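Speaker notes: Turnover time in small holiday lets
Mudolska session, 8/27/23
Slot: second talk after the break. Questions at the end, not during.

Opening

Start with the definition. Turnover is the period between the departing guest's check-out and the arriving guest's check-in. It includes cleaning, linen, restocking, inspection and minor repair. It does not include planned maintenance. Most owners in the room will be using the word for cleaning only, so say this slowly.

State the scope. The talk covers self-catering units let by the night or the week, without a front desk. Hotels and hostels have different staffing and I will not be comparing them.

State the source. The records are from the Tremumton cottages, which we manage, and cover 1281 turnovers. Each record has a start time, a finish time, the unit, the size of the crew and a free-text field. The free-text field is inconsistent. Some cleaners wrote a paragraph and some wrote "ok".

Slide 2: where the time goes

Read the headings off the slide, do not read the numbers. Kitchen, bathroom, beds, floors, outside, inspection.

The kitchen varies most. An oven that has been used for a roast changes the whole schedule. Beds vary least. A bed takes almost the same time whoever slept in it, and this makes bed count the best single predictor of a minimum turnover. Floor area is a poor predictor. The largest unit at Tremumton has one bedroom and a long sitting room, and it is among the quickest to turn.

Pause here. Someone usually objects that families are worse than couples. The records do not separate them well, as the booking form only asks for number of guests. Say that and move on.

Slide 3: the check-in gap

Our published times were 11 a.m. out and 3 p.m. in. On paper this is four hours. In practice the usable period was shorter at both ends. Guests leave late, and guests who arrive early sit in the car outside, which puts pressure on the crew to finish.

Two changes were tested. In February we moved check-out to 10 a.m. at the Tinine units only. Check-in stayed where it was. Late departures did not go away, but they now fell inside the hour we had gained. Complaints about the earlier time came almost entirely from repeat guests who remembered the old one. After a second notice in the pre-departure message, these stopped.

The second change was a fixed message when the unit is ready. Before this, guests telephoned. After it, most waited. No cost except the time to send it.
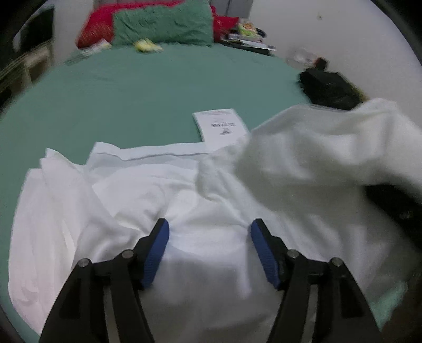 Slide 4: linen sets per bed

The working rule is 3 sets per bed: one on the bed, one clean in the unit, one at the laundry. With 2 sets, any delay at the laundry becomes a delay at check-in. We ran Tinine on 2 sets for a season and would not do it again.

Mention that the rule assumes a laundry cycle shorter than the shortest stay. If you accept single-night bookings and your laundry collects twice a week, three sets will not be enough either. Work it out from the collection schedule, then add one set for the property as a whole to cover stains and tears.

Sizes. Standardize if you can. We inherited five mattress sizes and the cleaners were losing time unfolding sheets to find out what they were. Colored thread at the hem solved it for fitted sheets. Duvet covers are still a problem. I do not have a good answer and will ask the room.

Storage. Clean sets go in the unit, in a locked cupboard, bundled by bed. A bundle is one fitted sheet, one cover and the pillowcases. Towels are bundled separately by guest number. If bundles are made up at the laundry, check whether you are charged for it. We were, and had not noticed the line on the invoice.

Slide 5: inspection

Inspection by the person who cleaned is better than none. Inspection by a different person finds more. At Tremumton we could not afford a second person at every turnover, so we rotated: the second inspector visits one unit per changeover day, and the crew does not know which.

The inspection sheet used to have 200 lines. It was ticked straight down in one stroke, visibly, with the same pen. The current sheet fits on a single side and asks for readings instead of ticks where this is possible: fridge temperature, meter reading, lock battery level, number of keys on the hook. A reading has to be looked up. A tick does not.

Order matters. The sheet follows the route through the building, starting at the far bedroom and ending at the front door. The earlier version was grouped by category (electrical, soft furnishings, safety) and sent people back and forth.

If time is short, skip the smoke alarm example and go to slide 6.

Smoke alarm example: test button pressed at each changeover, initials on the sheet. A missing alarm was found this way after a guest had taken it down while frying and left it in a drawer.

Slide 6: scheduling software

Expect questions on this. We use Qiu for the calendar and crew messages. I have no arrangement with them. What matters for this talk is which functions we rely on: the booking calendar feeds the crew calendar without retyping, and a changed booking generates a message. Before that we used a spreadsheet, and the typical failure was a one-night extension agreed by phone and never entered.

Do not recommend a product. Recommend that whoever takes the booking and whoever cleans the unit are looking at the same calendar.

Slide 7: when the gap is not enough

Three options, in the order we would try them.

Add a person to the crew. Two people in a two-bedroom unit is efficient. A third person in the same unit mostly waits for the bathroom to be free.

Block the night. We do this at the largest Tinine unit in the winter, when the night is unlikely to sell and the heating has to be brought up again anyway.

Stagger arrival days. Weekly lets that all change over on the same day need the largest crew and leave it idle otherwise. Moving half the units to a different day cut the peak. Some guests could not book around it, and we lost a small amount of weekly business. The shorter stays made up for it in summer but not in spring.

Closing

Put the inspection sheet back on screen and leave it there during questions. Paper copies are on the table by the door. The blank version has the Tremumton room names on it, so tell people to replace these before using it.

Likely questions: pet fees, hot tubs, linen hire against ownership. I have figures for linen hire on the backup slide. For hot tubs, say that Tremumton has none and pass the question to the room.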